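Speaker notes: Moving a parish archive without losing it
Second slot after lunch, 25 minutes plus questions

Slide 1. Thank Raluca for the introduction. Say who I am: Edem Mensah, records officer at Abugri, six years in the job. Ask who in the room has moved a collection. Wait for hands.

Slide 2. What we mean by home. Records start out in ordinary rooms and on ordinary tables. 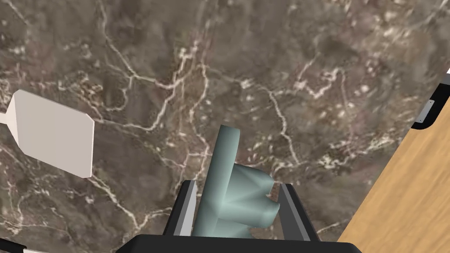
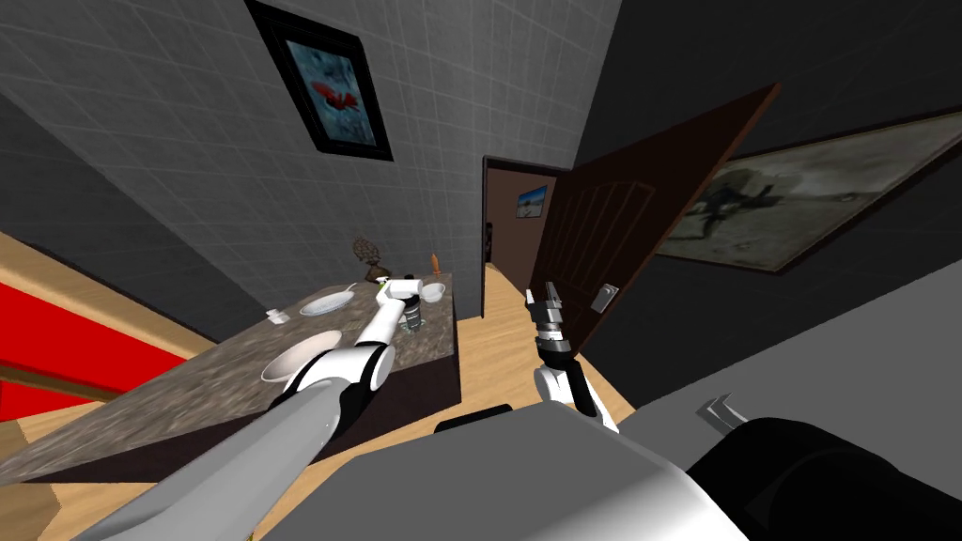
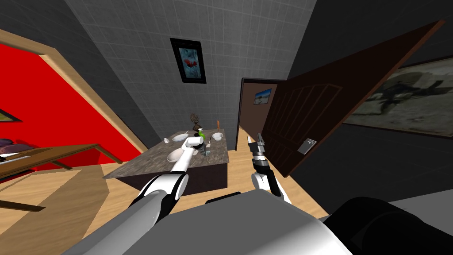
Slide 3. The collection. 581 boxes, mostly baptism and burial registers, plus school log books and the Furnow estate maps. The old list was typed in the seventies and had gaps. Zuweira Ackah checked it against the shelves before we booked any transport. It took all of August.

Slide 4. Labels. We put two on every box, one on the short end and one on the lid. Lids get swapped. Show the label layout and leave it up long enough for people to copy it. Pencil only, no sticky tape.

Slide 5. The route to Teromo. 3 van loads, one driver, same person checking out and checking in. Aba Owusu signed for each load at the far end. Mention the low bridge, and that we should have measured the van.

Slide 6. What went wrong. 52 boxes were shelved in the wrong bay. The bay plan had been redrawn and we were using the old print. Half a day to put right. If short of time, skip the photo of the plan and just say it.

Slide 7. Damp readings before and after. Don't read out the table. Point to the map store, where the readings went up for the first fortnight and then settled. Jinlong Qin has the full set if anyone asks.

Slide 8. Costs. Boxes were the biggest item, then the van. Staff time isn't in the total, say so.

Questions. Someone will ask about scanning. Answer: not yet, registers first when we do.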